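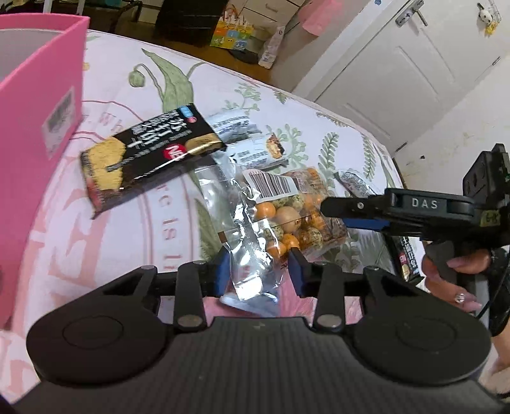
Room 13: soda crackers, coated peanuts and wrapped snacks on the leaf-print bedspread, pink box behind.

March 11, 2026
By Mirjam Lehner, Residence Office, Lerkine House

The morning was given to Room 13 and the contents of the snack box. The Residence Office had undertaken to settle the spring contents before the end of the week, and the samples had been waiting in the linen store on Floor 2 since Thiện Từ brought them over from Akau. I moved them to Room 13 after breakfast. The room is vacant until the twentieth, the bed was made up, and the light there is better than in the store.

For the purposes of this diary, the present arrangement is as follows. Each resident receives one box on arrival and one at the midpoint of the term. The order for the coming term is 196 boxes. The contents have not been reviewed since the House took over the service from the Trallora building, and residents have commented on them more than on any other part of the arrival procedure, with the exception of the laundry hours.

The bed was used as a sorting surface. The desk in Room 13 is narrow and its left drawer still sticks, which was reported in the autumn and is reported again here. The bedspread is one of the white ones with the large green leaves. It had been laundered on the hot setting against the instruction sheet, and I checked the pink tones and the lettering for further fading. Both are pale. I am unable to say how much paler than before, as no record was made when the set was purchased. One will be made for the next set.

The following was entered in the contents book.

Soda crackers. These come in a black package with the name in large white Chinese characters and a picture of a yellow cracker. The front carries a round red badge reading NEW. Khang Hứa asked whether the badge refers to the cracker or to the package, and the supplier's list does not say. The crackers were tasted by three members of the office and found plain, dry and satisfactory. Remzi Tekin considered them too plain. They are retained.

Coated peanuts. The bag is transparent, so the contents may be inspected without opening it: round pieces in orange, tan and a speckled gray-green. The barcode label is near the top. Residents have spoken well of these, and the bag from the previous sampling was finished the same afternoon. The question of allergies was raised by Đạt Ung, as it was last term, and again it was not possible to answer it fully from the arrival forms. The form asks about medication and about pets. It does not ask about nuts. A revised form is to be drafted, and until it is in use the peanuts will be handed out at the desk on request and will not be placed in the box. I expect complaints on this point and am prepared to receive them.

Chocolate-topped snack, white and silver wrapper. Agreeable, but it softens on the windowsill, and residents will put their boxes on the windowsill whatever the notice says. Deferred to the autumn.

Small wrapped snack, silver and black. It was left near the edge of the bed for most of the morning and I twice moved on to the next line of the book without entering it. It has now been entered. No opinion was recorded, and Remzi has taken one home in order to form one.

A word on wrappers. The clear ones crumple to very little and are difficult to find afterward. They cling to the bedspread and to sleeves, and last term a quantity of them went through the laundry with the pillowcases. The cleaning sheet for Floor 2 has been amended to say that the bedding is to be shaken out over the floor before it is bagged, and the floor swept after. A small waste bin will be requested for each bedroom. The rooms at present have one bin, in the bathroom, with a lid that must be held open.

The pink box was looked at next. It is the size the office favors. It opens at the top, the interior is white, and the gray label sits on the side where it can be read from a shelf. Khang prefers the brown box used by the other houses, on grounds of cost. He had prepared a sheet, which I have read twice and which is fair. The difference across the full order is not large, but the allocation for boxes and contents together is 3,000 for the term and must also cover the cards. I have asked him to obtain a second price for the pink before the matter is closed. My own preference is known to him and need not be set down at length.

The trial packing took longer than was planned. With the crackers laid flat on the bottom, the box closes properly, but the smaller items slide to one end when it is carried. With the crackers standing upright, everything holds its place and the flaps rise in the middle. Thiện packed it a third way, with the crackers at a slant and the small things tucked beneath, and carried it down to the front desk and back by the stairs. It held. He was asked to write down the order in which he had placed the items and was unable to recall it, so the exercise was repeated with Đạt taking notes. The notes are in the green folder. The second packing was not quite so good as the first.

Cards. The current card begins "Dear Resident" and runs to four paragraphs, two of which concern the fire doors. It was agreed that the fire doors should have their own sheet. Remzi will write the new card and has been asked to keep it to three sentences. He has submitted five. They are pleasant sentences, and I have returned them with one struck out and a request that he choose the other.

Luncheon was taken late. The kitchen on Floor 2 was short of bowls again. Eleven were counted in the rooms last month and collected, and I do not know where they have gone in the interval. The notice will go up again.

In the afternoon the room was put back in order. The packages were returned to their carton by kind, crackers first, and the carton was marked with the term. The bedspread was shaken out from the window side, straightened and inspected for grease. One small mark was found near the foot and treated with the soap bar. It will be looked at again tomorrow when it has dried. The peanuts, being the only item likely to be visited informally, were placed in the locked cupboard in the Residence Office, and the key was returned to its hook.

Correspondence was attended to at the end of the day. A former resident, now settled in another city, has written to thank the House for her time here, and asks in her last line where the orange peanuts may be bought. I have replied with the supplier's name. Her letter has been placed in the contents book between the pages for crackers and peanuts, where it may be of use the next time someone proposes to discontinue the boxes altogether.

Akau has telephoned to ask for the final list by the end of the week. I was able to give them the crackers with certainty, the peanuts with a note as to their handling, and the remainder subject to price. The person I spoke to asked whether we would want anything savory other than crackers. I said that I would raise it. There was a seaweed item two terms ago which divided the House very sharply, and I would wish to hear from the floor representatives before it is brought back, although I was myself in favor.

Outstanding from today: the second price for the pink box (Khang); the arrival form, with a line for nuts and a line for other foods (Đạt); the card (Remzi); waste bins for the bedrooms; the left drawer in Room 13; the bowls.

I went up once more before leaving to see that the window was closed. It was. A corner of clear wrapper was lying on the wooden floor by the bed, and I have put it in the bin in the bathroom.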